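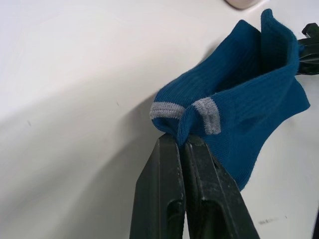
Blue ankle sock held between two grippers, wrist camera view.

Sock Handling by Teleoperation – Gallery

Narkier is a two-arm manipulation project run from the Ronlow lab in Flevetville. The current task set covers laundry items, starting with socks. An operator drives both arms remotely and each attempt is recorded as one episode, with joint positions, gripper commands and all camera streams on a shared clock. Seon-mi Ham wrote the task definitions. In-ho Yook maintains the teleoperation software and did most of the driving for this set.

Socks were chosen for the first round on account of their size. A sock is small enough to be handled within the reach of both arms, and it deforms enough that a fixed grasp point is of little use. The wrist views carry most of the information about the grasp. Ribbed knit shows fold direction fairly well at close range, and a stripe helps the annotator tell one fold from the next.

Episodes are capped at 700 control steps. Anything shorter than 300 is checked by hand before it goes into the training split, as early runs contained a number of accidental stops. After review, 497 episodes remained. Failed grasps followed by a successful second attempt were kept and tagged "recovery."

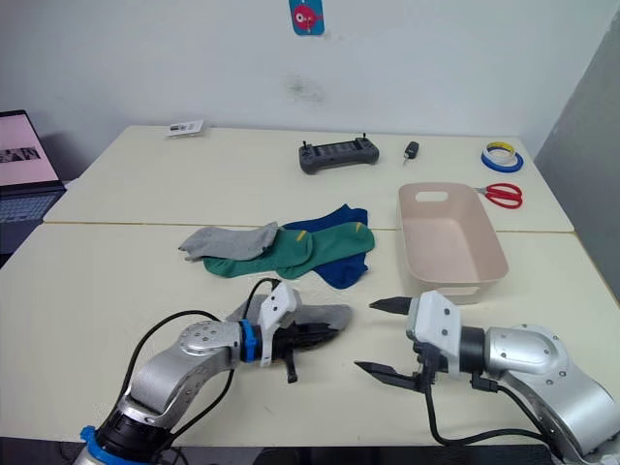

Operators are asked to finish a grasp with one arm before committing the other. Moving both at once saves time but produces hesitation near the center of the table, and the policy picks that hesitation up. Start positions of the socks are changed between episodes, overlaps included. Colors are mixed so that the policy does not tie a grasp to one shade.

New operators complete eight practice episodes, none of which are saved. Most of the errors at that stage are in gripper closing – too early, with the fingers still above the fabric.

The task definitions were last revised in August. The Koo format export, with per-arm action labels, was added on January 12, 2026. Towels are next on the task list.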